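Desk clear-out, part whatever

Quick one because I have to be out the door by 9.

So the drawer thing got out of hand. I went in Wednesday for a stapler and ended up pulling out everything, and now all the little stuff has to live somewhere that isnt the drawer. Pens, tape, candy, chargers for phones I don't own anymore. Dong-hyun says just throw it in a box. Dong-hyun has four boxes like that.

My plan was baskets. Wicker, small, one for snacks and one for everything else. Cups for anything tall. No labels, I had labels last time and ignored every one of them.

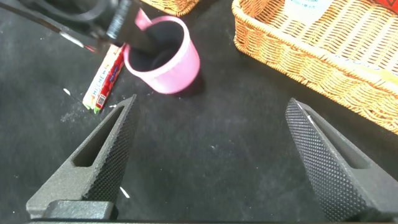 The pink cup stays, I've decided. It's plastic and way too bright and it goes with nothing, but I can find it from across the room, and that matters more than matching. Same with the black surface – dust shows up on it in minutes, but a lost earring or a paper clip shows up too.

Candy goes in the basket. Ross wants it in the cup so it's easier to grab. No. Easier to grab is how we lost the last bag before lunch.

Still to do:
the cables (ugh)
the 200 takeout napkins
that Grisley catalog from January, why do I still have it
find the staplr

Looked at one of those Histus drawer inserts too, the kind with the little walls you slide around. Nice, but then I'd have to measure the drawer, and the tape measure was in the drawer, and now it's in a pile on the bed with the rest of it. Maybe next week. Ok, shoes, keys, gone.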